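Little boxes, and how I stopped losing them

I have a weakness for small boxes with cute lids. Pencil cases, candy boxes, the flat ones that stationery comes in... my friend Nusrat Awan once opened my hall closet and just closed it again! So this spring I finally sat down and worked out what to do with them.

First, clear a surface before you start sorting. I mean all the way to the corners, and then bring over one box at a time. If I tip the whole bag out I end up reading old birthday cards for an hour.

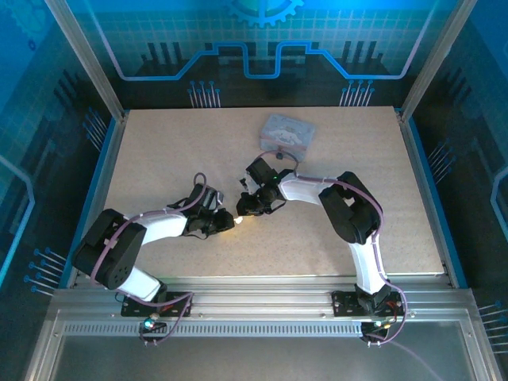 One box at a time, puppy-ish face on the lid and all.

Next, shake it, open it, and decide. Mine get hair ties, spare buttons, or postage stamps, and if I can't think of a use in 2 minutes it goes in the give-away bag (okay, sometimes three minutes). Put the label on the short end and leave the lid alone, especially if it has a pastel print you love. Masking tape is fine, but I peel off a strip and stick it to my jeans first so it isn't so grabby. 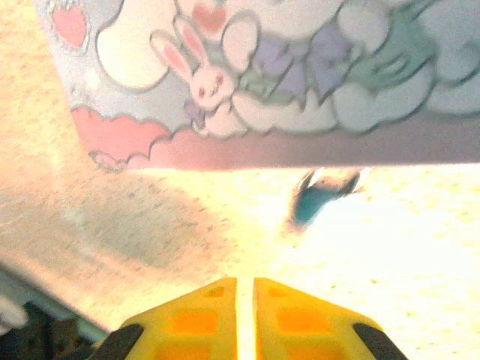
And please don't scrub a printed lid! I ruined a lovely one that way, went at it with the rough side of the sponge and took half the picture off. A barely damp cloth, light pressure, then dry it right away with a tea towel. Test a corner first if you're not sure about the ink.

Last thing is the speckled surface itself. Speckles are wonderful at hiding crumbs, which also means you won't see them until they're stuck to your sleeve. I turn off the overhead light and set a lamp down low to one side, and look along the shine. Then a dry cloth, then a damp one, wiping toward me. 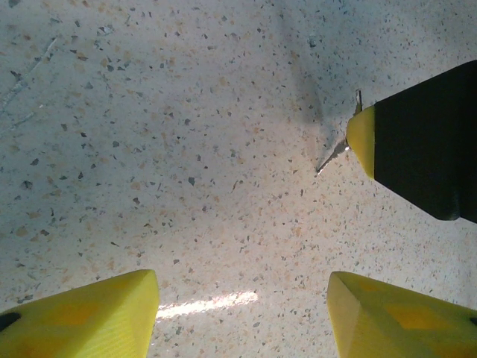
Where the boxes live now

On the second shelf of the closet, standing up like books, with the labels facing out. Eglė Kairys gave me an old letter rack to hold them upright and it fits all but the biggest one, so that one sits on top with the stamps in it.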